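자리에르(Jarier) 암막 커튼지, 검정 무광
홈 > 원단 > 암막·차광 > 자리에르
제조: 제바리(Jevari)
마지막 수정: 2011년 1월 15일 토요일

드디어 자리에르 페이지를 새로 씁니다! 예전 페이지가 너무 짧다고, 전화로 똑같은 걸 여쭤보시는 분이 많아서요. 저는 말로 설명하는 게 더 편한 사람이라 글이 좀 길어질 것 같은데, 급하신 분은 맨 아래 주문 안내부터 보셔도 됩니다.

자리에르는 검정 무광 암막 원단이에요. 앞뒤가 다 검정이고 (요즘 나오는 것 중에는 뒷면이 흰색이나 회색인 게 많죠) 표면에 번들거림이 거의 없어요. 제곱미터당 300그램이라 손에 들면 묵직합니다. 처음 받아 보신 분들이 제일 많이 하시는 말씀이 "생각보다 무겁네요"예요. 네, 무겁습니다. 대신 걸어 놓으면 밑단이 얌전하게 떨어져서 저는 이 무게가 참 좋아요.

제가 이 원단을 처음 만진 건 가게를 열기 전이에요. 그때 살던 집 안방이 길가 쪽이었는데 바로 앞에 가로등이 있었거든요. 밤마다 천장에 주황색 줄이 생겨서 잠을 설치다가, 시장에서 암막이라고 파는 걸 사다 달았더니 빛이 절반은 들어오더라고요. 손바닥을 대면 손가락이 비쳤어요. 그다음에 산 건 빛은 막는데 뒤에 고무 같은 코팅이 발려 있어서 여름 내내 냄새가 났고요. 두 번 실패하고 나서 소개받은 게 제바리였는데, 거기서 샘플 책을 넘기다가 검정 무광에서 손이 멈췄어요. 그게 자리에르였습니다. 그 커튼은 아직도 안방에 걸려 있어요. 이사를 한 번 해서 길이가 조금 모자라지만요 ^^

짜임 이야기

자리에르는 코팅 원단이 아니에요. 겉실 두 겹 사이에 검은 실을 촘촘하게 넣어서 짠 삼중직입니다. 그래서 뒤집어도 느낌이 비슷하고, 접었다 펴도 코팅이 갈라지는 일이 없어요. 바느질할 때 노루발에 달라붙지 않는 것도 큰 장점이에요. 코팅지를 박아 보신 분은 아실 거예요, 그 끈적하게 안 밀리는 느낌!

대신 코팅 암막만큼 완전히 깜깜하지는 않습니다. 한낮에 남향 창에 걸고 코를 바짝 대면 바늘 끝 같은 빛이 보일 때가 있어요. 침실이나 영화 보는 방에는 충분한데, 필름 현상처럼 빛이 조금도 들어오면 안 되는 일이라면 두 겹으로 겹치시거나 같은 회사의 로바사우(Rovasau)를 보세요. 로바사우는 코팅이 들어가서 더 어둡고, 그만큼 뻣뻣하고, 주름이 예쁘게는 안 잡혀요. 저는 거실에 로바사우를 걸라고는 말 못 하겠어요.

무광 이야기도 해야겠네요. 검정 천은 조명을 받으면 생각보다 많이 빛나요. 새틴 계열은 말할 것도 없고 보통 폴리 암막도 비스듬히 보면 회색으로 뜨거든요. 자리에르는 겉실을 일부러 광택 없는 실로 써서 그런 게 덜합니다. 벨벳만큼 깊은 검정은 아니에요. 벨벳은 정말 예쁘지만 먼지를 그렇게 잘 먹을 수가 없고 값도 훌쩍 올라가니까, 넓게 둘러야 하는 분들은 결국 이쪽으로 많이 오세요.
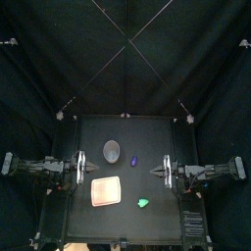
창문에만 쓰시는 건 아니고 칸막이로 쓰시는 분들도 꽤 계세요. 천장 레일에 걸어서 방 한쪽을 나누거나, 파이프를 짜서 사방을 두르거나요. 그럴 때는 창문용하고 계산이 조금 달라집니다. 창문 커튼은 보통 창 폭의 두 배로 잡아서 주름을 넉넉히 주는데, 칸막이는 주름이 너무 많으면 안쪽이 좁아지고 옆으로 걷었을 때 뭉치가 커져요. 저는 칸막이면 한 배 반 정도로 권해 드려요. 주름 없이 팽팽하게 거시겠다는 분도 계신데, 그러면 이음새 사이가 벌어져서 빛이 들어오니까 겹치는 부분은 꼭 두 뼘쯤 남기세요.

밑단은 바닥에 살짝 닿는 길이가 제일 좋았어요. 띄우면 빛이 새고, 너무 길면 발에 밟히고 청소할 때마다 짜증이 나고요. 검정이라 밑단에 흰 먼지가 앉으면 정말 잘 보입니다 (이건 검정을 고르신 이상 어쩔 수가 없어요).

써 보신 분들 이야기

하워드 서그던 씨는 집에서 악기 녹음을 하시는 분인데, 처음에는 방음이 되냐고 물어보셨어요. 안 된다고 말씀드렸죠. 커튼으로 옆집 소리를 막을 수는 없으니까요. 다만 방 안에서 울리는 건 좀 줄어든다고 했더니 벽 두 면만 해 보겠다고 하시고는, 한 달 뒤에 나머지 벽 것까지 주문하셨어요. 보내 주신 메일에 "박수를 쳤을 때 돌아오던 깡 소리가 없어졌다"고 쓰셨더라고요. 그 메일 받고 저희 집 거실에서 박수를 쳐 봤는데 저희 집은 깡 소리가 아주 잘 나요.

파테메 고르바니 씨는 교대 근무를 하셔서 낮에 주무시는 분이에요. 창이 동쪽으로 크게 나 있는 방이라고 하셨고요. 이분은 커튼 본판보다 옆 틈이 문제였어요. 원단이 아무리 좋아도 레일 양 끝하고 벽 사이가 벌어져 있으면 거기로 해가 칼처럼 들어옵니다. 그래서 레일을 창보다 한 뼘씩 길게 달고, 양 끝은 커튼을 벽 쪽으로 꺾어서 고정하시라고 했어요. 위쪽은 남는 천으로 작은 덮개를 만들어 얹으셨고요. 나중에 그러시는데, 알람을 못 듣고 두 번 지각하셨대요. 죄송합니다...

불만도 적어야 공평하겠죠. 짙은 색 바탕이라 고양이 털이 너무 잘 붙는다는 분이 계셨고, 받자마자 펼쳤더니 접힌 자국이 심하다는 분도 계셨어요. 접힌 자국은 저희도 신경이 쓰여서 긴 것은 이제 지관에 말아서 보냅니다. 짧은 것은 여전히 접어서 나가고요. 며칠 걸어 두면 제 무게로 많이 펴지는데, 급하시면 스팀을 뒷면에서 주세요.

세탁과 다림질

찬물에 단독 세탁, 약한 탈수, 그늘에 펴서 건조. 이게 다예요. 첫 세탁 때는 검은 물이 조금 나오니까 흰 수건이랑 같이 돌리지 마세요. 저는 돌렸어요. 지금 저희 집 수건은 전부 회색입니다.

세탁을 하면 길이가 조금 줄어요. 맞춤으로 재단하실 거면 원단을 먼저 한 번 빨고 자르시든가, 밑단을 넉넉하게 접어 두었다가 나중에 내리시든가 하세요. 저는 게을러서 두 번째 방법을 씁니다. 다리미는 중간 온도 이하로, 꼭 천을 하나 대고 다려 주세요. 바로 대면 무광 실이 눌려서 그 자리만 번들거리고, 한번 생긴 자국은 잘 안 없어져요. 건조기는 쓰지 마시고요.

바느질하시는 분들께

바늘은 데님용 굵은 것이 편해요. 얇은 바늘로 하면 밑단 모서리에서 네 겹, 다섯 겹이 겹칠 때 땀이 건너뜁니다. 땀 길이는 평소보다 길게 두시고, 시침핀보다는 집게가 나아요. 초크는 흰색이 잘 보이는데 털어도 조금 남을 수 있으니 겉이 아닌 쪽에 그으세요. 앞뒤가 비슷해서 헷갈리실 텐데, 식서에 작은 구멍이 볼록하게 나온 쪽을 저희는 겉으로 칩니다. 반대로 쓰셔도 큰 차이는 없지만 여러 폭을 이을 때는 방향을 꼭 맞추세요. 결이 달라지면 빛 받았을 때 한 폭만 다른 검정으로 보여요.

아일릿을 박으실 분은 심지를 꼭 넣으세요. 원단이 무거워서 심지 없이 구멍을 뚫으면 시간이 지나면서 위가 처집니다. 아일릿이랑 심지는 코스라비(Khosravi) 제품을 같이 갖다 놓고 있어요. 검정 무광 아일릿이 있어서 색이 딱 맞아요!

레일 이야기도 짧게. 집에 원래 달려 있던 얇은 봉은 대개 못 버팁니다. 가운데가 휘고, 심하면 벽에서 나사가 빠져요. 가운데 지지대를 하나 더 다시거나 튼튼한 알루미늄 레일로 바꾸시고, 석고보드 벽이면 앙카를 꼭 쓰세요. 나사만 박아 놓고 전화 주시면 제가 해 드릴 수 있는 게 없어요.

주문 안내

판매 단위는 마입니다. 원하시는 만큼 이어서 끊어 드리고, 한 롤에서 한 번에 끊을 수 있는 길이를 넘으면 미리 연락드릴게요. 색 차이가 날 수 있어서 같은 공간에 거실 것은 꼭 한꺼번에 주문해 주세요. 나중에 추가하시면 같은 롤이 아닐 수 있습니다.

샘플: 손바닥 크기로 무료. 두 종류까지 같이 넣어 드려요.
밑단 박음질: 한 폭에 4000원.
맞춤 제작: 8일 걸립니다. 아일릿과 핀형 중에서 고르세요.
원단만 주문: 결제 다음 날 나갑니다. 일요일은 쉬어요.
교환: 자르지 않은 롤 단위만 됩니다. 끊은 원단은 어려워요, 샘플을 먼저 받아 보세요.

지금 창고에 남은 건 4롤이고 다음 물량은 2월에 들어와요. 넓게 쓰실 분은 그 전에 길이를 알려 주시면 한 롤로 맞춰서 빼 둘게요. 창 크기 재는 게 어려우시면 창틀 안쪽 말고 레일이 걸릴 자리의 폭하고, 레일에서 바닥까지의 높이만 적어 주세요. 높이는 왼쪽, 가운데, 오른쪽 세 군데를 다 재 주시면 더 좋고요. 오래된 집은 바닥이 은근히 기울어 있어서 양쪽이 손가락 한 마디씩 차이 나는 경우가 많답니다.

문의는 게시판이 제일 빠릅니다. 전화는 제가 재단 중이면 못 받아요 (가위 들고 있을 때는 벨 소리도 잘 안 들려요). 부재중 번호는 저녁에 모아서 다시 걸어 드릴게요.

같이 보시는 상품
로바사우 코팅 암막, 검정
자리에르 암막 커튼지, 진회색
코스라비 아일릿, 검정 무광
코스라비 커튼 심지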